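Sulta Service Assistant -- Set-Up Guide for Guest Houses
Section 6: Dividing the work between staff and the unit

Complete this section with the people who do the work now. The Sulta unit takes over repeat handling jobs one at a time, and the Sketon scheduler decides who gets each job. Until a job is released, staff go on doing it by hand.

Jobs on the starter list: napkins, cups and trays, cash.
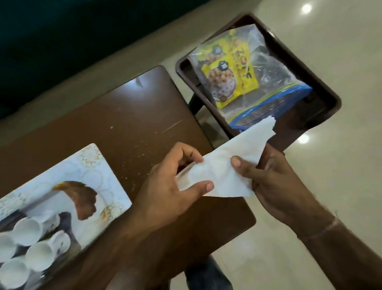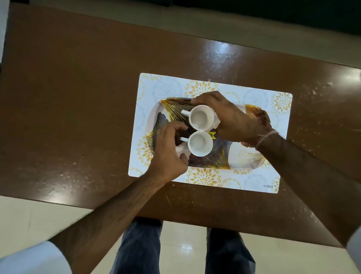
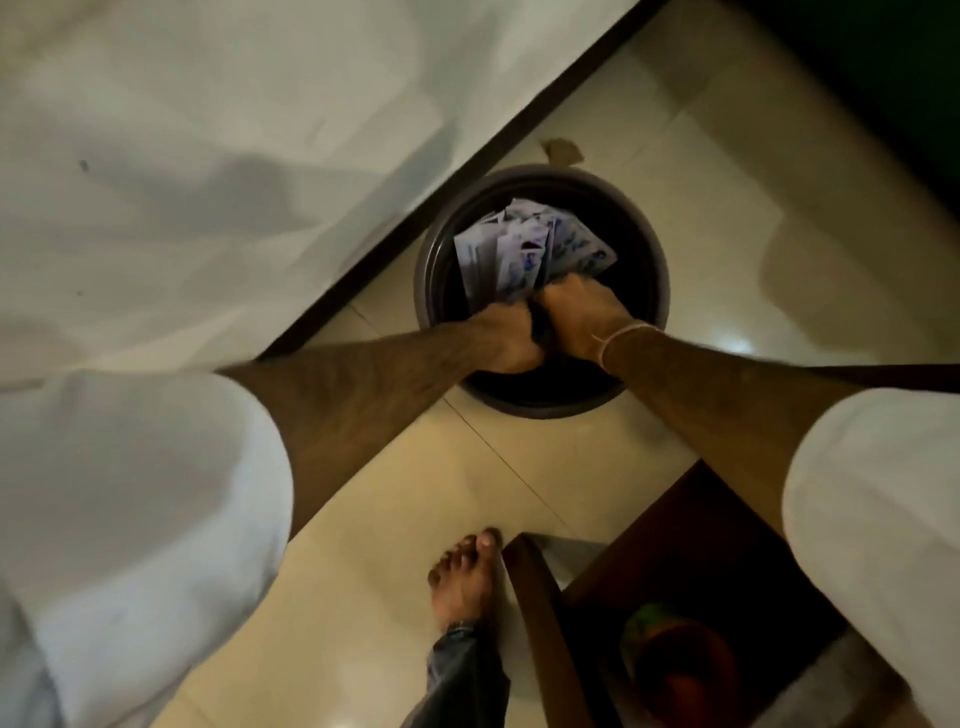
Comment left on the Sudow copy of this section: we were told the unit would save us an hour each morning, and it does, but the first month was more work than before. Put that in the guide so the next house can plan for it. Also tell people early which jobs they are keeping. We found out from the screen.

NOTE: Allow extra staff time in the first month. Tell staff which jobs will move before you enter them in Sketon.

6.1 Enter the jobs

1. Open Sketon and select Jobs, then New List.
2. Enter each job under the name your staff use for it.
3. Set the owner of every job to Staff.
4. Mark the jobs that must stay with staff. Cash handling is locked to Staff and cannot be released.
5. Print the list and go over it at the shift meeting. Record any objections in the Remarks field.

6.2 Release a job to the unit

1. Pick one job only. Folding napkins is a good first choice.
2. Have the person who normally does the job show it 19 times at normal speed.
3. Run three supervised trials. The same person stays at the table and can stop the unit at any point.
4. If all three trials pass, change the owner to Unit. If one fails, go back to step 2.

CAUTION: Keep hands off the table while the unit is moving. Press Hold and wait for the steady light before you reach in.

CAUTION: Do not release cup handling until the grip pads have been fitted. Le Goff pads are supplied in the second carton.

6.3 Adjust the shift plan

Time freed by the unit does not change the rota by itself. The manager enters the new duties in Sketon, and each person confirms their own -- a duty left unconfirmed goes back to the old plan at 6 p.m.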